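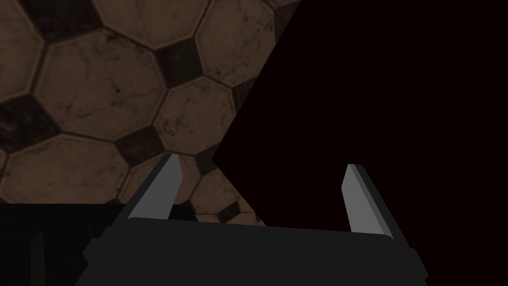
Mieke Van Wijk

Section 4. House rules for running the arm in a simulated kitchen

I wrote this section after my third month with the Pomby kitchen pack, and I'm assuming you've already got the simulator installed and the arm loading without errors (Section 3 if not). What follows is how I want everybody on the Hurent team to set up a run, so that your episodes and mine can sit in the same folder and mean the same thing. Some of it is fussy. Please do the fussy parts too!

4.1 Before you press start

1. Load the scene and let it sit until the physics settles. I wait 18 seconds, which is longer than my machine needs, but I've seen slower ones.

2. Open the fingers all the way and check the gap in the wrist view. Every episode begins with an open, empty grasp. If you begin half closed, the replay script reads it as a failed pick.

3. Check that the wrist view shows you something you can steer by. A bit of floor is fine. I like a tiled floor for this – the grout lines make it easy to tell when the wrist has rolled, even when a big dark surface is filling up half your view.

4. Set the speed limit to "slow" in the Rafferty panel. Yes, even in simulation. The same command files may end up on a real arm one day, and I don't want anybody's habits built on speeds we'd never allow near a person.

5. Write the scene name and your initials in the run log. Do it now, before the run, or you'll be guessing afterward (I have guessed, and I guessed wrong).

Note: Dark materials come out very flat under the dim lighting preset. If you can't tell where an edge is, switch to the brighter preset and restart the episode. Don't change lights halfway through, as that ruins the whole recording for comparison.

4.2 Coming up to doors and handles

This is where most of our bad episodes come from, so go easy. A door is a big flat thing that fills the view long before you reach it, and it's very easy to think you're lined up on the handle when you're well off to one side.

1. Stop short of the door with the fingers open. Keep them open until step 4.

2. Find the handle in the view before moving in any closer. 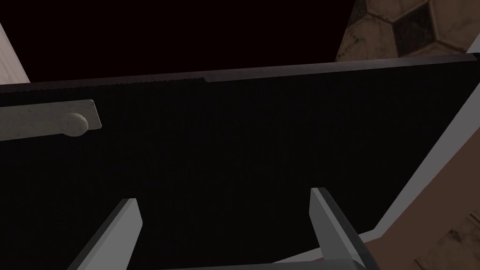

3. Shift sideways or up until the handle sits between the fingers, and only then move forward. Don't do both at once. Diagonal approaches look clever and clip the panel about as often as they work, at least when I'm driving.

4. Close slowly and watch the force number. My ceiling is 41 on the Rafferty scale. Go over it and you stop, open up, back out, and begin again from step 1.

5. Pull in the direction the hinge wants to go. If the wrist starts to twist, let go. You're fighting the door and the door will win.

Caution: The simulator will happily let a finger sink a little way into a surface. It is not a free pass. Any overlap between finger and panel counts as a collision in our log, and the episode gets marked that way even if the door opens beautifully.

Caution: Keep the stop key under your left hand for the whole approach. I know it's only pixels. Do it anyway.

4.3 Keeping and tossing episodes

Keep the failures. When I went through the December batch there were 269 episodes in it, and the labeled failures were the ones I kept going back to. What I can't use is a failure with no label, or one that somebody trimmed to look tidier.

1. Save the full episode, start to finish, with no trimming.

2. Pick one label: done, missed, collided, or stopped by hand.

3. If it went past 4,000 steps, label it stopped by hand and move on.

4. Copy the folder to the Sukell drive and tick it off in the log.

Note: If two labels fit, use the worse one. We can argue about it at review.

Last changed 2021-01-26. The labels for drawers are in Section 5.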